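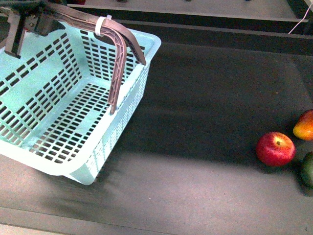 Robot learns to pick up the basket before it picks up the fruit

Grocery robots have been getting better at apples for years. Baskets have been another matter. A team at Dindeo now says it has a training method that gets its arms to deal with the container as well as the shopping, a skill most people pick up before kindergarten and most robots have been excused from.

The trouble is the slots. To a planner looking for a firm place to grab, a perforated plastic wall offers a great many bad ideas, and earlier versions tried a good share of them. The new method, called Delent, has the robot practice short pieces of the job out of order -- grab the rim, shift the basket, set it down, go get the fruit -- and then learn which pieces can safely follow which.
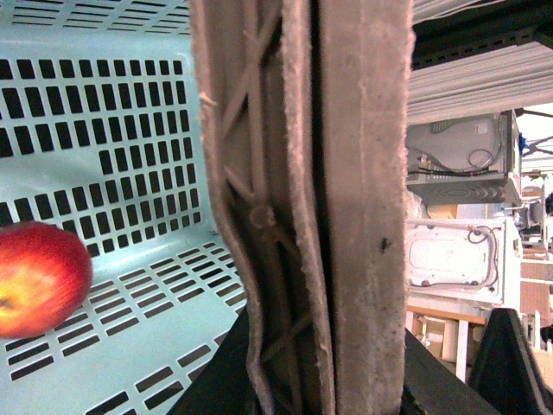 Fewer demos, more nudging

The old system needed 50 human demonstrations for each new container. Delent makes do with 16, plus two hours of the robot bumping into things on its own, which the paper calls "self-guided refinement."

Krishnamoorthy Rao, who led the work, said the biggest gain came from letting the arm move the basket a little and look again before committing. The same trick had been suggested in February and dropped as too slow. It adds 18 seconds to a job, and Rao said he has waited longer behind people paying with coupons. 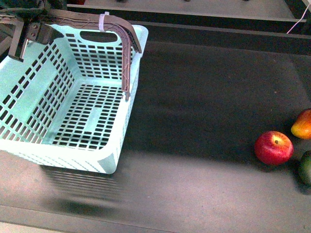 Basket in the gripper, fruit still on the table.

Head and wrist views are fed in together, so the robot can check its grip up close without losing track of where the groceries are. Soft fruit remains a sore subject. The paper gives peaches a single sentence, and it's a short one.

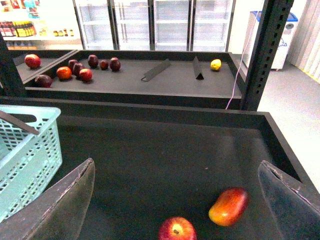

Edvin Rustad was less taken with the result, saying that a method tuned on one kind of basket has mostly learned that basket, and that he would like to see it try a paper bag. Rao's group has paper bags on its list, right after wire baskets and the peaches.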